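Chargers, cables, power banks — sorting the drawer

Posted in Workshop & Home Tips. 3,891 views

Quick one today, been meaning to write this up since November. If you have a drawer where every cable you ever owned goes to tangle, same. Did mine over one evening with a podcast on.

Empty it all out first. All of it. Onto a table, not the bed, you will want to go to bed at some point. Plain light surface is best, small black plugs vanish on dark wood.

Then piles. Mine were: charges something I own, charges something I used to own, no idea. No idea pile goes in a bag with the month on it. Not opened it in half a year? Electronics recycling. I found a Trerkon charger for a shaver I threw out two apartments ago. Gone.

New stuff still in the box — deal with it the same night. Boxes eat a drawer faster than anything. But read the box before you flatten it, the model name is on there in big letters and you'll want that later when the thing itself only has tiny gray print.

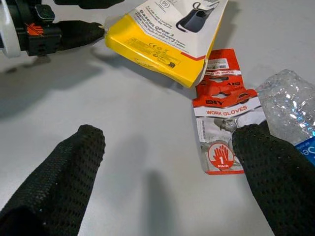 What I do with packaging now: cut out the panel with the name and the specs, write the month I bought it on the back, drop it in an envelope with the receipt. Rest goes to recyling. Cards from blister packs the same, peel off any plastic first. One envelope for the whole house. Mine's taped inside the cabinet door over the washer.

Power banks get their own spot. Not loose in with keys and screws. Not on a windowsill, not in the car in summer. Half charged if it's going to sit a while. I top mine up when I change the furnace filter, otherwise I forget. If one is swollen or smells sweet or odd, stop using it, don't charge it "one more time", and call your local drop-off to ask how they want it handed in. Never in the kitchen trash.

Cables. Loop them loose, over under if you know how, don't wrap tight around the brick. That bend right at the plug is where they die. Velcro ties beat rubber bands, rubber goes sticky. I got a Nuka roll of the cut-to-length kind, 500 inches, will outlive me. Twist ties from bread bags also fine for the short ones.

Label both ends on the long ones. Masking tape folded over like a little flag, ballpoint not marker (marker bleeds thru).

Dividers — I used cut down cereal boxes for a year before I bought any. Check your sizes first that way. A shoebox lid fits 5 short cables side by side, rolled up.

Keep out: one cable per person, one spare, one power bank by the front door. Everything else in the drawer. If it won't close, back to the piles.

Next time, batteries and the flashlight shelf.

Filed under: drawers, cables, small electronics
Older: Getting old tape residue off a workbench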